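Food court counters in Brurnolgate switch to upright laminated menus

14 Aug 2022

The Brurnolgate food court has begun replacing its overhead price boards with laminated menu sheets that stand on each stall's counter. The change applies to all 8 prepared-food stalls on the ground floor and is due to be finished before the overhead boards come down in January.

The sheets are printed by Allov, a local print shop that already supplies shelf labels and receipts to several tenants. Under the new layout rules, each stall may display up to two upright sheets facing the customer. A stall may choose its own colors, lettering and language. The rules cover only size, lamination, edge finish and the placing of prices.

Prices must stand next to the dish they belong to. On the old boards they ran down a column at the right, and customers at the back of a line often matched the wrong figure to the wrong dish. The food court office logged 169 price queries at the counters in the first half of the year. Most of them concerned set meals and side orders, where one line of text covered more than one price.

Lamination is heat sealed, with a clear margin left on all four sides so that the film bonds to itself and not to the paper. Sheets trimmed flush to the print in an early test let moisture in at the corners within weeks. The margin was widened after that test and the corners are now rounded. Staff are asked to clean the sheets with a damp cloth and mild soap, and to keep solvent cleaners off the film, which turns cloudy after repeated use.

Stability has taken more work than printing. A tall sheet on a hard counter slides when it is touched, and several of the first ones fell when a tray was set down beside them. Catavby, which fits out the counters, tried weighted bases, slotted blocks and folded stands. The slotted block held best on bare counters. On cloth-covered counters the folded stand did better, provided the cloth was pulled tight underneath. Stalls that use a cover have been told to smooth it before the menus go up and to check it again when the counter is reset for the evening.

The two-sheet limit follows from the way the stalls sell. One sheet carries a small number of recommended dishes with large photographs. The other carries the full range at a smaller size, usually in rows. Stalls that put everything on one sheet had to shrink the photographs to a point where similar curries and soups could not be told apart from the customer side.

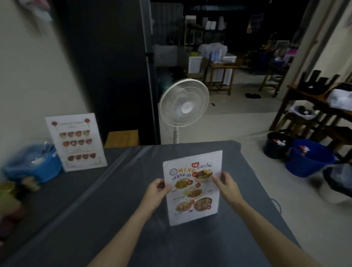 Thai stalls were among the first to move over, with headings in both English and Thai. Text in Thai needs more space between lines than English at the same size, on account of the marks above and below the letters, and Allov has raised the line spacing in its template to suit. Stalls that had already received sheets with the tighter spacing may exchange them at no charge.

The total print order stands at 228 sheets, a figure that includes spares and one planned price revision. The food court office puts the cost of the first order at 1,501 dollars, not counting stands. Stalls pay for their own stands and for any reprint beyond the planned revision.

Photographs remain the most common cause of delay. Files sent in from phones are often too small for print or have a yellow cast from the counter lighting, and Allov returns them for a second attempt. Round crops are recommended for plates and bowls, as they remove most of the background and leave room for the price beside the dish. Square crops are accepted for boxed meals and drinks.

Chuang, the noodle stall by the east entrance, will be the last to change. Its counter is being shortened to make room for a pickup shelf, and its sheets will be measured once that work is done. Until then it will keep its overhead board, with current prices posted at the register.

Stalls that need a reprint should send the corrected text and the old sheet to the food court office together. Sheets altered with tape or marker will be taken down at the next counter check.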